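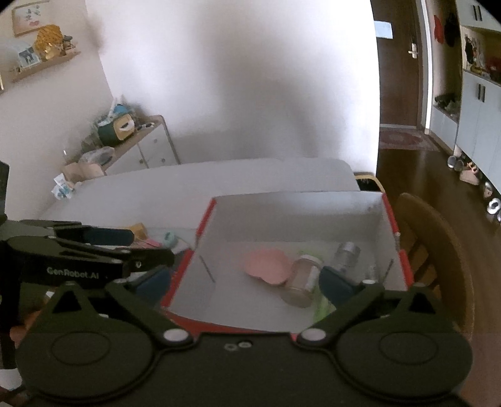
White box with red trim, open.

Sample Box FAQ - Ciltedex Tea Club

Updated August 9, 2024. Questions we get every week, quick answers. If yours isn't here, email the shop and put your order number in the subject line.

When do boxes ship?
First business day of the month. September box goes out after the holiday, so a day later than usual. Orders placed after that wait for the next one.

How many teas do I get?
Eight in the standard box, four in the small. Mostly black and oolong, one or two herbals. Each pouch makes 2 pots, more if you like it weak.

Can I pick the teas?
No, sorry. Vratislav Kratochvíl picks them. You can tell us to leave out herbals or anything smoky - tick the box on your account page.

I hate one of the teas. Refund?
Not for taste. Wrong tea, torn pouch, missing pouch - yes, always. Send a photo within 20 days.

Is there caffeine in everything?
All the black, green and oolong, yes. Herbals no, except the mate blend. Says so on the pouch.

What is Isis?
Our house breakfast blend. Named after Eduard Baláž's old dog. Sold on its own too, in 40 bag packs or loose.

And Vasylenko?
The smoky one. Strong. Try half a spoon the first time.

How long does tea keep?
A year sealed, a few months once opened. Keep it dry, dark and away from the spice rack. Greens go stale fastest so drink those first. Don't put it in the fridge.

What water temperature?
Boiling for black and herbal. Let the kettle sit a few minutes for green. Oolong somewhere in between - the pouch has a number on it, go with that.

My tea tastes bitter.
Steeped too long, or the water was too hot for a green. Try a minute less before you write to us.

Do you ship outside the US?
Canada only right now. Customs fees are yours. We looked at the UK and the postage cost more than the tea.

How do I skip a month or cancel?
Account page, bottom left. Do it before the 25th or the next box is already billed. No fee either way, no phone call, and your preferances stay saved if you come back.

Gift subscriptions?
Yes, three or six months. They don't renew. Put the gift note in at checkout, we cant add one after the box is packed.

Do you do wholesale?
Small cafes, yes. Anything over 2,000 pouches goes through Eltus, our packing partner, and takes longer. Ask for the price sheet.

I moved. Where's my box?
Probably at your old place. Update the address before the 25th. If it already shipped, ask your post office about forwarding and let us know if it comes back to us - we'll resend it for the cost of postage.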